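Ticket 928: Subtitles out of sync on Kettani, episode 7
Opened by: Leif Skov
Assigned to: Mesfin Sisay
Status: Closed

Reported April 7, 2020
Subtitles on episode 7 of the web series Kettani run ahead of the dialogue. The first half is fine. After the recap in the courthouse hallway they come up early and stay early to the end credits. Seen on the Grurix app for TV and in a browser. Episodes 1 to 6 play correctly.

Reply, Mesfin Sisay
Confirmed in the browser. Please try the Danish track as well and tell me if it does the same.

Reply, Leif Skov
Danish is fine. Only English is off. Reinstalled the app, no change.

Reply, Mesfin Sisay
The English file was timed to an earlier cut of the episode. The final cut has 43 extra seconds before the judge's dinner -- the Danish file has them, the English one does not. Asked Rilbridge for a new file.
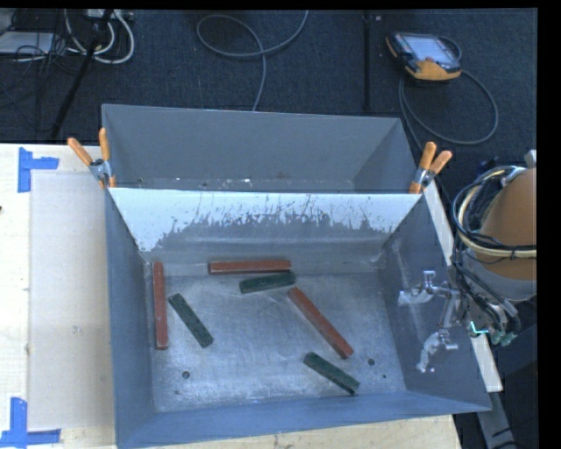
Update, Mesfin Sisay
New English file received and uploaded. Cleared the cache on our side. Viewers who downloaded the episode need to delete it and download it again.

Reply, Leif Skov
Watched from the hallway recap to the credits. Lines match on TV and browser. OK to close.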